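プルムスカの新譜をようやく全部聴きました

四月の会報、今月も音楽の欄を担当します。前回の原稿で「次はプルムスカ(Plumska)の新しいアルバムを書きます」と予告しておきながら、発売からずいぶん経ってしまいました。すみません、聴いてはいたんです。聴いてはいたんですけど、前半ばかり繰り返してしまって、後半にたどり着くまでに時間がかかりました。それくらい前半が好きです!

アルバムの題名は『Lestik』。読み方は「レスティク」でいいらしいです。最初の配信ラジオでボーカルのボルグヒルド・ホルムグレンがそう発音していたので、私もそれにならいます。意味は本人たちも説明していなくて、ファンの掲示板では地名説と造語説で割れています。私は造語説のほう。なんとなく、口に出したときの音が気に入って付けたんじゃないかなと思っています(根拠はありません)。

前作から大きく変わったのは、まずドラムの音です。前のアルバムはドラムがとにかく遠くて、隣の部屋で誰かが叩いているみたいな録り方でした。あれはあれで味があったのですが、今回は近い。一曲目の出だしから、スネアの皮が震えるのまで聞こえそうなくらい近いです。イヤホンで聴いていて、思わず音量を下げました。叩いているのはドナル・モリアーティで、前作のあとに加入した人なので、彼にとっては初めてのアルバムになります。ライブで先に聴いていた方は、ああ、あの音だ、と思うはず。

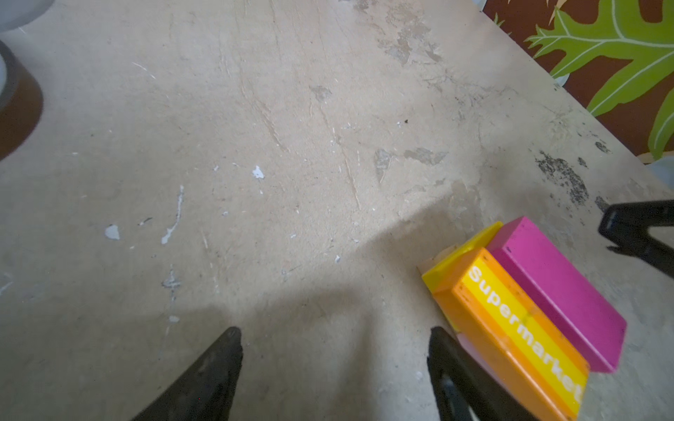 傷の多いベージュの天板と、色とりどりの積み木

曲のほうですが、私がいちばん繰り返したのは三曲目です。歌い出しまでが長いんですよね。ギターが同じ形を何度もなぞって、もう歌は入らないのかなと思ったあたりでふっと声が出てくる。しかもその声がものすごく小さい。ボルグヒルドさんといえばサビで張り上げる人という印象だったので、最初は別の人が歌っているのかと思いました。クレジットを確認したら、ちゃんと本人でした。インタビューによると、録音の日に喉の調子が悪くて、仮のつもりで小さく歌ったものをヨナタン・ミッドボーが気に入ってそのまま残したのだそうです。ヨナタンさんはギター担当で、今回はプロデュースも兼ねています。本人は録り直したかったらしく、そのことでしばらくもめたとも話していました。残してくれてよかったです、ほんとに。

それから五曲目。これは好き嫌いが分かれると思います。途中でいきなりテンポが半分になって、そこからオルガンだけになります。初めて聴いたのが電車の中だったので、再生が止まったのかと画面を見てしまいました。何度か聴くうちに慣れてきたものの、まだ「好き」とまでは言えません。会の掲示板に感想を書いてくださった方も、五曲目だけは飛ばすという派と、五曲目のために買ったという派がいて、読んでいておもしろかったです。

歌詞は今回も対訳が付いていません。輸入盤だけの発売なので仕方ないのですが、ブックレットに歌詞そのものは載っています。字がとても細かくて、紺色の紙に灰色の文字という組み合わせ。夜に読むのはやめたほうがいいです。私は昼間に窓際で読みました。

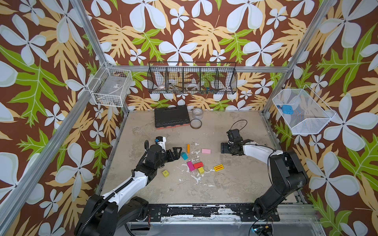
北欧ポップス愛好会 会報編集部・音楽欄

さて、ライブの話も書いておきます。プルムスカの今回のツアーは全19公演で、日本には来ません。来ないのはもう仕方ないとして、初日の公演が期間限定で配信されたので、早起きして観ました。現地の夜がこちらの早朝にあたるんですよね。開演が午前四時。起きられる自信がなかったので、前の日は夕飯を早く済ませて布団に入ったのに、結局あまり眠れず、眠い目で紅茶をいれながら開演を待ちました。

会場はワーカンス(Workance)という、もとは印刷工場だった建物です。収容人数が741という半端な数で、これは配信の冒頭に出たテロップで知りました。舞台が低くて客席との距離が近いので、映像で観ていても前のお客さんの後頭部がよく映ります。カメラの前に背の高い人がずっと立っていて、ベースのラウリ・カルッピネンがほとんど見えませんでした。ラウリさん目当ての方には残念な配信だったかもしれません。音はしっかり聞こえていましたよ。むしろアルバムより低音が前に出ていて、四曲目なんてまるで別の曲でした。

演奏されたのは新譜の曲が中心で、古い曲は三つだけ。デビューのころからのファンにはちょっと物足りなかったようです。私は二枚目のアルバムから入った人間なので、その二枚目から一曲もやらなかったのがさびしかったかな。でもアンコールの最後、照明をほとんど落として三曲目をやったんです。あの小さな声で。会場が静まり返って、途中で誰かが咳をしたのまで入っていて、それがまたよかった。私はそこで紅茶が冷めているのに気づきました。

意外だったのは、ゲストでフェレシュテ・ゴレスターニが出てきたことです。名前だけではぴんと来ない方もいるでしょうか。去年、この欄でソロのミニアルバムを紹介したことがあります。バイオリンを弾きながら歌う人です。プルムスカとはレーベルが同じエンゲブレッセン(Engebretsen)で、スタジオの予定が重なったときに仲良くなったとか。七曲目のストリングスは彼女が一人で重ねて録っているのだそうで、ライブではさすがに一人分の音しか出ませんから、かなり痩せた編曲になっていました。でも私は痩せたほうが好きでした。アルバムのあの厚みは少しやりすぎに感じていたので。

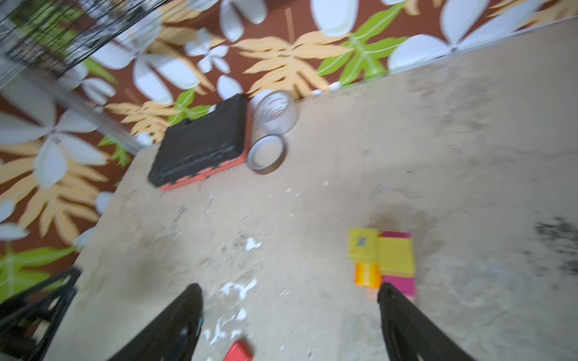

終演後にはメンバーがそのまま舞台に座って、客席からの質問に答える時間がありました。これが長い! アンコールより長かったと思います。英語とノルウェー語が混ざるので、私の耳では半分もわかっていないのですが、聞き取れたところだけ書きますね。

まず、次のアルバムはもう作り始めているそうです。ヨナタンさんが「曲の切れ端なら100を超えている」と言って、ボルグヒルドさんが横で首を振っていました。切れ端はあっても曲にはなっていない、ということのようです。前作から今作までがとても長かったので、あまり期待しすぎずに待つつもりです。

次に、五曲目の半分になるところについて。やっぱり訊く人がいました。ドナルさんの答えは「スタジオで間違えたんだよ」。客席は笑っていましたが、冗談なのか本当なのか、私にはちょっと判断がつきません。もし間違いから出来たのだとしたら、三曲目の声もそうですし、このアルバムは録り直さなかったものが多い作品ということになりますね。そう思って聴き返すと、二曲目の終わりに椅子のきしむような音が入っているのも、わざと残したのかなという気がしてきます。気のせいかもしれません。お手元にある方、ヘッドホンで確かめてみてもらえませんか?

アナログ盤についても質問が出ていました。プレスが遅れていて、発売日は決まり次第レーベルのページで知らせるとのこと。B面の最後に、CDにも配信にも入らない曲が入るそうです。こういうのは困りますよね、買うしかないので。うちのプレーヤーは針がだめになったままで、先にそちらをどうにかしないといけません。おすすめの針をご存じの方がいたら、ぜひ教えてください。高くないものでお願いします。

配信のアーカイブはもう終わってしまいましたが、三曲目のライブ映像だけは公式のチャンネルに上がっています。終わりのほうの咳もちゃんと入っていました。

来月のこの欄では、会員の方から届いたリクエストの中から、フェレシュテさんの古いシングルを取り上げる予定です。CDで持っているのに配信には見当たらない曲があって、ジャケットを引っぱり出して調べているところです。感想やリクエストは、いつもの投稿フォームの「音楽欄あて」にお送りください。五曲目派の方の熱い感想も、引き続きお待ちしています。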